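Handout 2: The Processor Socket
Wurkex Bench Course, Unit 8

Read this before lab. The towers are Dell desktops, opened and laid on their sides. Unplug the power cord and clip on your wrist strap first.

The socket has a silver frame and a thin lever. To open it, press the lever down, move it sideways off its hook, and let it rise. Then lift the frame. Do not touch the contacts inside.

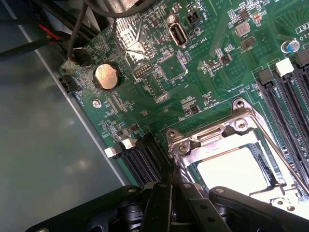
**Do I have to take the memory out before I open the socket?**

Leave it as it is. The frame opens without touching the memory slots, and any modules can stay in place unless the lab sheet says to pull them.

Hold a processor by two opposite edges. Match the small triangle on its corner to the mark on the socket, then set it straight down. It should drop in with no force.

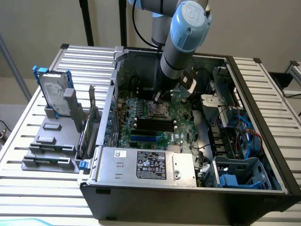 If it rocks, lift it out and check the corner again. Close the frame, then bring the lever down and under the hook. Some resistance is normal at the end.

To remove a processor, open the lever and frame in the same order and lift straight up. Put the part in its tray, and put the plastic cover back on the empty socket before you leave the bench.

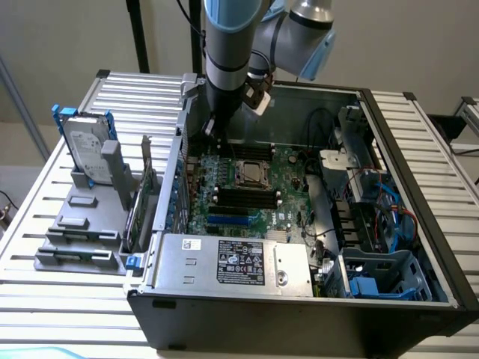
### B. Finding your way on the board

Memory slots sit on both sides of the socket, with latches at the ends. The long blue slot past them is PCI Express x16. The power supply stays in the case for this unit.
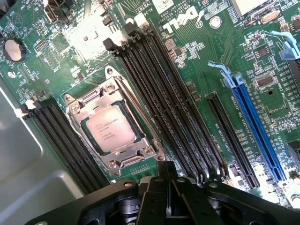

Slot names are printed in white on the board. Copy them onto your worksheet exactly as printed, including upper and lower case. Worksheets go in the Stevitz folder by the end of lab.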